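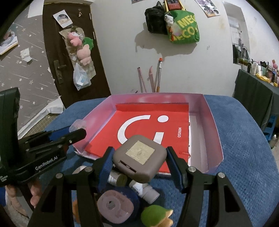
I went into this expecting to dislike it, and I half did. The idea with hand-held grippers is that you skip the robot. You squeeze the jaws yourself, do an ordinary job, and the recording is what the robot later learns from. Sellers like to say anyone can do it in any room. I had a pair for most of March, and I'd put it differently: anyone can start.

The gripping is good. The blue ribbed pads close flat on the sides of a small plastic case and you don't have to fight for it. The linkage feels predictable, and after 10 minutes I'd stopped thinking about my fingers. Flat things lying in a tray are another story. You come at them too steeply, miss, back off, and all of that goes into the recording unless you throw the take away.

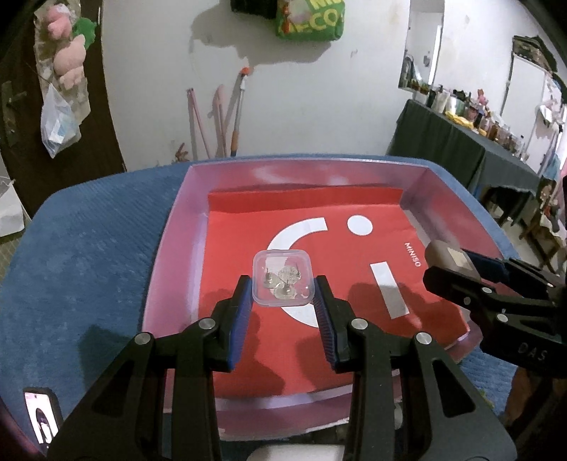 Clear plastic is what I'd test first if you're buying. A transparent box with earrings in it is easy for me to find and a fair bit harder for a camera, and I have yet to see a seller put one in a demo. Small, light, see-through — that's half of what people keep in a bedroom.

Using two at once is slower than you'd think. One hand works, the other hovers and gets in the way. Garnet Melnyk, who shared the sessions with me, got decent at it on day 6. I never did. My wrists gave out before my patience, and I wouldn't plan on more than an hour at a stretch.

Then there's the count. We kept 300 takes. Thitima Ratanaporn at Nosbridge, who trains on this kind of thing, told me she'd want almost 3000 before she trusted a policy to tidy one tray, and more if the room changes. Ask about that before you ask about price.

Compared with the remote-control arm I tried at Skuscombe, I'd still take the hand-held pair. It's quicker to set up and you can feel when you've got hold of something. But I'm not convinced the feel makes it into the data, and the manual doesn't say. Three stars, and I'd rent before buying.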